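About Tillach

Tillach tests robot grippers, arms, wrist cameras and controllers for people who are thinking of buying them. We don't sell any of these things. We don't take commission from anyone who does. You send us a shortlist, we put the kit through ordinary jobs, and you get a written report with the bad bits left in.

The company was set up by Feng-yi Tsang, who had spent years on the buying side and had signed off on a good deal of equipment that did very well in the sales film. Her view then was that a gripper demonstration mostly shows you that the person giving it knows where to put the object. Her view has not changed much. When a maker tells us a hand can pick up "anything", we ask for the list, and then we try the things that aren't on it.

What we do

Most of our work is side-by-side trials. Two or three grippers, the same arm where the mountings allow it, the same objects, the same operator. We write the plan before the kit arrives and we don't alter it afterwards to suit a maker who rings up unhappy. If a maker wants to send an engineer to set things up, that's fine, and we note how long the engineer stayed. A product that needs its own designer in the room for a day and a half is telling you something about what your first month will be like.

Our longest trial so far compared a simple two-jaw gripper from Tratex with a four-fingered hand from Kinoshita, both on tasks around a furnished room. It ran to 2447 logged grasps. We went in doubtful about the hand and came out a little less doubtful, though still not ready to say that more fingers are worth the money for most buyers. The jaws were dull and dependable. The hand managed several things the jaws could not do at all, mostly with cloth, and also gave us a much longer list of faults to chase. Anyone who wants a one-word verdict from that will have to go elsewhere.

Cameras and controllers get the same treatment. A wrist camera that gives a lovely picture of a box on a bench may give you mostly sleeve and knuckle once the arm is folded in close to the furniture. We look at what the camera sees halfway through a job, when it matters. With controllers we look at delay, at how the thing behaves when the connection drops, and at whether an operator who didn't write the software can work out what an error message means. The Tedetti controller we tried in November had 38 error codes and a manual that explained fewer than half of them. They have since sent us a longer manual. We have not yet tested the manual.

How we report

Every report gives the failures first. We sort them into drops, missed grasps, stoppages and damage, and we say who was operating and how much practice they'd had. We don't give stars or scores out of ten — people skip to the number, and a number can't tell you that a hand is good with sheets and poor with mugs.

We also say what we didn't test. If all our trials were done indoors on carpet, the report says so, and you shouldn't read it as a promise about a wet yard.
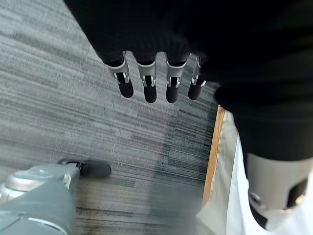
Makers see the draft a week before the client does and may correct facts. They may not correct opinions. A few have asked us to leave their product out once they'd seen the figures, and the answer is in our terms, clause 3, in fairly plain language.

What we won't do

We won't write quotes for brochures. We won't test a product on a maker's own premises with a maker's own objects. We won't tell you that a robot will replace a member of staff, as we have never had a trial that would support the claim, and we'd be wary of anyone who said they had.

We will sometimes tell you not to buy anything yet. That has cost us some follow-up work. It has also brought several of the same clients back later with a better idea of the job they wanted done.

Working with us

Trials usually start with a phone call and a list of the actual things you need picked up, moved or held. Please send the awkward ones. If your trouble is a limp bag or a fitted sheet, we'd much sooner have that than another tidy wooden block. Kit on loan from a maker goes back at the end; kit you've bought comes back to you with our notes.

Requests to test go to Feng-yi Tsang in the first instance. She reads them all and is likely to ring you with questions before she agrees to anything.

Page last updated 09/03/2026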